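## Gedau arm: news from the back bench

Big month for the arm! Mekdes Araya finished the second set of fingers in February and they've made more difference than anything we did over the whole of last year. The old pair were flat and slippery and let go of anything with a round edge. The new ones have a bit of give at the tips, and Maëlys Lacroix has rewritten the closing routine so they slow down just before they meet (much kinder to the servos, and to my nerves).

We've burned through 4 print attempts to get there. Two cracked at the screw holes, one came out a hair too wide for the slides, and the last is the one we're using. If you want to make your own, the files are in the shared folder under Brerkik - print them lying on their sides, with the layers running along the finger.

The other half of the job has been the simulator. Maëlys built a kitchen for it over a couple of evenings, so we can try out reaching and gripping on the computer before anyone clamps the real thing to the bench. It's a lovely bit of work, with a proper brick wall and a speckled worktop, and there are handles of different shapes to practise on. She has left it running overnight a few times now and the log stands at 2,189 tries.

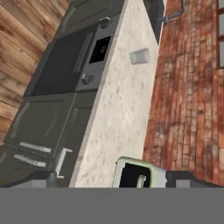
**Do I need to know how to program to join in?**

Most of the work at the moment is filing, soldering and sorting out cables, so come along with whatever you can do and somebody will find you a corner of the bench.

Next up is the wrist, which still droops when the arm is stretched right out. Mekdes wants to try a stiffer bracket first and a bigger motor only if that fails. We start at 7 in the evening, same bench as before.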